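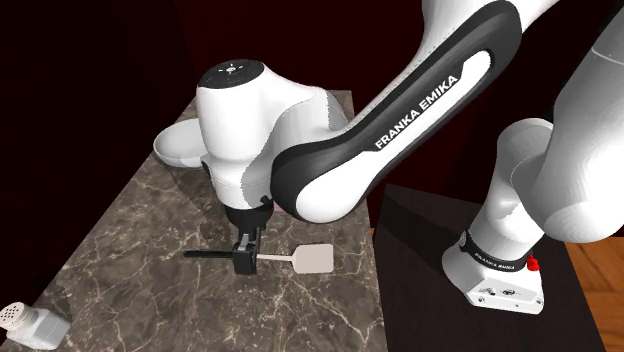
Figure 2. Dark brown marble benchtop with spatula.

Search this manual Enter keyword or part no. Go

Section 2: Sealing and caring for your marble benchtop

This section covers the first seal after installation, resealing, and day-to-day cleaning. It applies to all Ullberg marble tops, honed or polished. For engineered stone, go to the separate Nastalon booklet supplied with the slab.

Before you start

You will need one 300 mL bottle of Ristent penetrating sealer, two clean microfibre cloths, a foam applicator, painter's tape, nitrile gloves and pH-neutral stone cleaner. One bottle does a single coat on a standard straight run. Island tops and waterfall ends need a second bottle. The reorder code is 1,071 (enter it without the comma on the order form).

Do not seal a new top until the silicone around the sink and cooktop has cured. Your installer will have written the cure time on the handover card.

CAUTION: The sealer gives off vapour while it dries. Open the windows, run the rangehood and turn off gas pilots and burners. Keep children and pets out of the kitchen.

Applying the sealer

1. Clear the benchtop completely, including anything stored against the splashback.

2. Wash the stone with pH-neutral cleaner diluted as directed on the label. Rinse with fresh water and dry with a cloth.

3. Leave the stone overnight. Moisture held in the marble shows up as darker patches, usually near the sink cut-out. If patches remain in the morning, wait another day.

4. Tape off timber edges, painted walls and stainless steel trims.

5. Check the room temperature. Do not apply the sealer above 25 °C. In summer, early morning is usually the best time.

6. Test a small area at the back of the bench. Let it dry and check the colour. Brown and black marbles can deepen slightly after sealing, and this can't be reversed.

7. Put on gloves. Pour a small amount of sealer onto the applicator and spread it in overlapping strokes. Work in sections no wider than you can comfortably reach.

8. Let the sealer soak in for the time printed on the bottle, then wipe off all the excess with a dry cloth. Change to the second cloth once the first starts to drag.

9. Buff the whole top and remove the tape.

10. Keep the benchtop dry for 2 hours. Avoid oil, wine and citrus until the following day.

NOTE: A hazy film means excess sealer was left to dry on the surface. Dampen a cloth with a little fresh sealer, rub the haze until it lifts, and buff straight away.

Checking the seal

Put a teaspoon of water on the stone near the area you use most — beside the cooktop, for most households. Come back after ten minutes and wipe it up. If the stone underneath has darkened, it is time to reseal. Repeat the test every September, or sooner if the benchtop gets heavy use.

Daily care

Wipe up spills as they happen, particularly vinegar, lemon juice, tomato and soft drink. These can etch marble even when it is properly sealed. An etch is a dull mark in the stone itself and more sealer will not remove it. See Section 5 for polishing.

Rest oily utensils on a spoon rest or saucer. Use a trivet under hot pots and oven trays. Don't slide cast iron across the surface.

Never use bleach, cream cleansers, bathroom descaler or the green side of a scourer.

Oil stains can often be drawn out with an Amano poultice. Follow the packet directions and reseal the treated area afterwards.

Storing leftover sealer

Close the cap firmly and store the bottle upright, away from heat and frost. Lay used cloths flat outdoors to dry before putting them in the bin. Do not tip leftover sealer down the sink.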